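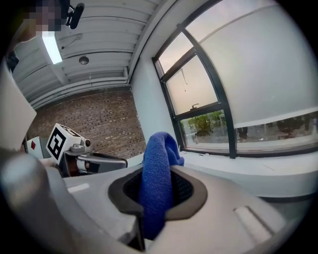
Chamado: garra manual perde a pose durante tarefa de dobrar pano
Projeto: Trikura
Componente: garra manual Wolov, par esquerda/direita
Prioridade: média
Aberto em: 18 de novembro de 2019
Aberto por: Mereana Pirihi
Responsável: Taha Hamdy
Estado: resolvido, em observação

Descrição do problema

Durante a gravação da tarefa de pano, a pose estimada da garra direita salta de forma intermitente. O salto aparece no registro como um deslocamento lateral brusco, com retorno ao valor correto poucos quadros depois. A garra esquerda não apresenta o defeito na mesma sessão. Foram descartados 7 episódios.

O sinal de abertura da garra permanece coerente durante o salto. O erro está limitado à posição e à orientação calculadas a partir do cubo marcador.

Comportamento esperado

Trajetória contínua. Em caso de perda do marcador, o módulo deve invalidar a amostra e marcar o intervalo como ausente, sem interpolar e sem publicar pose.

Ambiente

Estação junto à janela, luz natural e luminária de teto acesa. Software de captura Ovmont, versão de agosto. Suportes de cubo fornecidos pela Vaněk. Objeto manipulado: pano azul.

Registro de diagnóstico

Taha Hamdy: Pedi os arquivos brutos dos episódios descartados. A sincronização entre as câmeras está correta – a diferença de carimbo de tempo fica abaixo de um quadro em todos eles. Hipótese de relógio eliminada.

Mereana Pirihi: Repeti a tarefa com a luminária apagada. O salto continua. Repeti com o pano mais afastado da janela, mesmo resultado. Calibração intrínseca refeita nas duas câmeras, erro de reprojeção dentro do limite.

Taha Hamdy: Revisei quadro a quadro. O salto ocorre quando só uma face do cubo é detectada e essa face está muito inclinada em relação à câmera. Nessa condição a solução planar admite duas poses com erro quase igual, e o detector alterna entre elas. Com uma segunda face detectada a ambiguidade desaparece. Favor reproduzir com a garra direita na horizontal, à altura do encosto da cadeira, e enviar a captura.
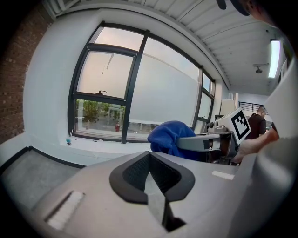
Teste de reprodução: garra direita na horizontal diante do pano azul, cubo marcador inclinado.

Mereana Pirihi: Reproduzido nessa posição. O salto aparece quando o punho gira e a segunda face deixa de ser detectada. Verifiquei também a fixação do cubo: o suporte da garra direita tinha folga no parafuso inferior. Reapertei e medi de novo. A folga explicava uma deriva lenta que eu vinha atribuindo à calibração, mas não explica o salto.

Causa

1. Ambiguidade de pose com face única. O filtro aceitava a solução de menor erro em cada quadro, sem comparar com a pose anterior.
2. Folga no suporte do cubo, garra direita. Efeito secundário.

Correção aplicada

Filtro alterado para rejeitar a solução quando a razão entre os dois erros de reprojeção fica próxima de um. Nesses quadros a amostra é invalidada. Parafuso do suporte reapertado com trava-rosca de média resistência. Extrínseca da garra direita recalculada após o aperto.

Verificação

Tarefa repetida com o mesmo pano e a mesma estação. Nenhum salto no registro. Restaram algumas lacunas curtas, todas marcadas como ausentes.

Pendências

– Conferir o aperto do suporte da garra esquerda antes da próxima sessão.
– Reprocessar os episódios descartados com o filtro novo. Os que tiverem lacuna durante a preensão continuam fora do conjunto.
– Taha Hamdy: incluir no painel do Ovmont um aviso quando houver só uma face detectada.

Fechar após a próxima sessão completa sem ocorrência.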